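Foro Clelel > Software > Percepción y planificación
Tema: Segmentación se come el cuenco de arriba (dos objetos apilados, mismo color)
Respuestas: 9 — Página 1 de 1

tuerca_floja
Miércoles, 9:40
Buenas. Voy rápido que tengo reunión. Tarea: bimanual, desapilar cuencos. Mano multidedo en el izquierdo, pinza paralela en el derecho. El planificador es Nukel, la percepción es nuestra, sobre la cámara de cabeza.
Problema: en cuanto el cuenco de arriba se inclina dentro del de abajo, la máscara los funde en uno solo. Un blob rosa. El estimador de pose saca un objeto que no existe y Nukel rechaza el agarre de la derecha por colisión. Con los cuencos separados va perfecto.
Log del último intento: 403 candidatos de agarre generados, 259 descartados por colisión con la máscara fusionada, el resto por alcance. O sea, cero.
¿Alguien lo ha resuelto sin reentrenar?

pepinillo_ros
Miércoles, 9:52
Pon captura, así a ciegas imposible. Y di qué hace el brazo derecho mientras tanto.

tuerca_floja
Miércoles, 10:05
Va. Es el punto donde se para. La izquierda tiene cogido el borde del cuenco inclinado, la derecha abierta y esperando un objetivo que no le llega.
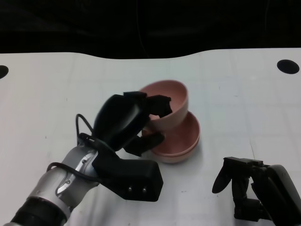 Pasos para reproducirlo
1. Arrancar Nukel con la escena por defecto, mesa como plano fijo.
2. Lanzar la primitiva de agarre de borde con la izquierda.
3. Pedir máscaras nuevas después del agarre, sin mover la cabeza.
4. Pedir agarre con la derecha sobre "cuenco_inferior". Peta con TARGET_NOT_FOUND o con colisión, según el día.

pepinillo_ros
Miércoles, 10:21
Vale, lo que me imaginaba. Rosa sobre rosa, bordes tocándose y encima los dedos tapando justo la unión. Por color no lo vas a separar en la vida. ¿Estás usando profundidad o solo RGB?

tuerca_floja
Miércoles, 10:24
RGB para la máscara, profundidad solo para la pose. Lo sé, lo sé.

mesa_coja
Miércoles, 10:40
Pues ahí lo tienes. Mete normales. El cuenco de arriba está ladeado y el de abajo apoyado plano, la discontinuidad en el borde tiene que salir clarísima. Nosotros lo hicimos en Lotside con un corte por normales antes de la máscara y quitamos casi todas las fusiones. Umbral bajo y un filtro de mediana, nada más.

grafo_aciclico
Miércoles, 11:15
No estoy de acuerdo con mesa_coja. En las zonas pegadas a los dedos la profundidad suele venir hecha un asco, y es justo donde necesitas el corte. Vas a cambiar un blob por cinco trocitos.
Yo no tocaría la percepción. Si la izquierda ya tiene el objeto agarrado, el sistema SABE qué objeto es. Engancha el modelo del cuenco al efector izquierdo en el momento del cierre, propágalo por cinemática y réstalo de la nube. Lo que quede es el de abajo. Es un attach de toda la vida.

mesa_coja
Miércoles, 11:22
Eso funciona si el cuenco no resbala en la mano. Un borde cogido de lado con una mano multidedo gira lo que le da la gana. Al segundo movimiento tu modelo enganchado está en otra parte y estás restando aire.

grafo_aciclico
Miércoles, 11:30
Pues refinas con ICP cada pocos ciclos partiendo de la pose propagada. Con buena semilla converge. Sin semilla, con una superficie de revolución, suerte.
Lo de las normales es un parche de 1986, perdona que te diga.

mesa_coja
Miércoles, 11:34
De 1986 y funcionando en planta. Cuando lo tuyo aguante un turno entero me avisas.

pepinillo_ros
Miércoles, 11:50
A ver, que haya paz. Las dos cosas son compatibles: attach para la semilla, normales para verificar. Si no coinciden, que pare y pida otra vista.
Tuerca, aparte: ¿tienes los agujeros de la mesa en el modelo de colisión? Veo dos redondos negros al fondo. A mí Dunne me los metía como obstáculos planos y el planificador hacía unas curvas rarísimas para esquivarlos. Los enmascaré a mano en la config y listo.

tuerca_floja
Miércoles, 16:10
Vuelvo. Probado el attach de grafo_aciclico, versión cutre, sin ICP. La derecha ya recibe objetivo para el de abajo en la primera llamada. En la segunda no, la pose enganchada se había ido un par de grados y volvió a dar colisión. Así que razón a medias los dos.
Los agujeros: los tenía como obstáculo, sí. Fuera. Gracias, ni lo habia mirado.
Ajustes que llevo ahora mismo, por si le sirven a alguien:
attach_on_grasp: true
subtract_attached: true
subtract_margin: 2 mm
remask_after_grasp: false
Con remask en true pisa la resta y vuelve el blob. Eso me costó la hora de comer.

grafo_aciclico
Miércoles, 16:31
El margen lo veo corto. Con la deriva que cuentas, súbelo hasta que metas el ICP. Y ojo con el orden: el attach tiene que entrar en la escena antes de publicar la nube filtrada, si no, Nukel planifica con la vieja.

mesa_coja
Miércoles, 16:44
Si lo subes te comes el borde del de abajo, que es por donde querrá coger la pinza. Yo lo dejaba como está y metia las normales. Pero vamos, haz lo que quieras.

tuerca_floja
Miércoles, 17:02
Mañana pruebo ICP con el margen tal cual y luego las normales encima. Pego los logs en este mismo hilo. No cerréis el tema.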